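5th February

Bread trial notes, Harnlow kitchen, bench 2. Present: me (Catinca), Davoud for the morning, Roya from lunch on.

Carried on with the rye from last week. The starter had been left on the shelf over the sink and had collapsed well below the rubber band by the time I got in. Smelled sharp, a bit like nail varnish, so I fed it twice before using any of it. First feed was equal parts by weight, second was stiffer. It came back faster after the second feed. Davoud thinks the shelf gets too much sun in the afternoon and he may be right. Moved the jar to the cupboard beside the flour bins and wrote that on the whiteboard so it doesn't wander back.

Flour. We are down to the end of the Lindness wholemeal rye and have opened the first bag of the Clotach. The Clotach is noticeably finer and a greyer colour. It takes up water more slowly. At the same hydration it looked like soup for the first ten minutes, then tightened up, and after half an hour I could not tell the two bowls apart by eye. By hand you can, the Clotach is stickier and clings to the scraper. Did not adjust the water. Would like to see one full bake at the old figure before changing anything.

Mixed both by hand. The small mixer is still making the noise. Kourosh had the cover off in November and said it was the bearing, and a part was supposed to be ordered. I can't find any order in the folder. Will ask him again.

Dough temperature after mixing was 31 for the Lindness and a shade under for the Clotach. That's warmer than I wanted. The tap was running warm all morning and I didn't check it until the second bowl. Next time put a jug in the fridge the night before.

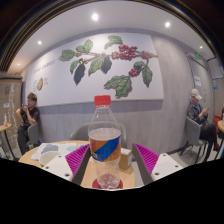
Shaping went fine with wet hands and a wet bench. I stopped flouring the bench for rye a while ago and don't miss it. Lindness loaf into the long tin, Clotach into the square one, which was a mistake on my part because now the crumb can't be compared properly. The second long tin was in the sink and I should have washed it. Noted so that whoever reads this doesn't make too much of the difference in height.

Proof was shorter than the sheet says. Pinholes on the surface of the Lindness loaf at 39 minutes, with the Clotach a little behind. The sheet allows up to 2 hours, but that was written for the cold room and the old starter. Roya wants to rewrite the sheet to go by the pinholes and leave times out of it altogether. I'd keep a time as well, even a wide one, for people who haven't done a rye before and don't know when to start looking.

Oven: loaded hot, steam for the start, vent open after that, temperature down in two steps. Back left corner is still the hot spot. Turned both tins halfway. The Clotach loaf cracked down one side, not badly, probably because it went in slightly underproofed. I was trying to bake them together to save heating the oven twice.

Both came out of the tins without sticking. The lining paper from Shirazi is better than what we had before, and it peels off clean while the loaf is still warm. Mahnaz asked whether it could be used a second time. Tried that on the Clotach loaf with a used sheet and it was fine, a bit brittle at the folds.

Knocked on the bottoms, both sounded all right. Wrapped in tea towels and put on the rack. Nobody is to cut them until tomorrow. Last time someone had the end off while it was still warm, and the knife gummed up and the whole slice told us nothing about the crumb.

Davoud tried the leftover dough as flatbread on the dry pan. Tasted good but tore when he flipped it. He's going to try it with a third white flour. He also wants to put caraway in, and I've asked him to keep that out of the trial loaves - it covers up everything else and we won't be able to taste the flour.

Clean-up note: rye dough sets like cement in the drain trap. Scrape the bowls into the bin first, then soak them in cold water. Hot water makes it worse. I've put a second scraper on the hook by the sink.

To do:
Cut and taste both loaves, write up crumb and colour.
Repeat the Clotach in a long tin, with cold water from the fridge.
Ask Kourosh about the bearing.
Find out if Clotach sell a coarser grind and what the smallest order is.
Roya to draft the new proofing sheet, I'll read it over.
Check the starter in its new spot before lunch and again before going home.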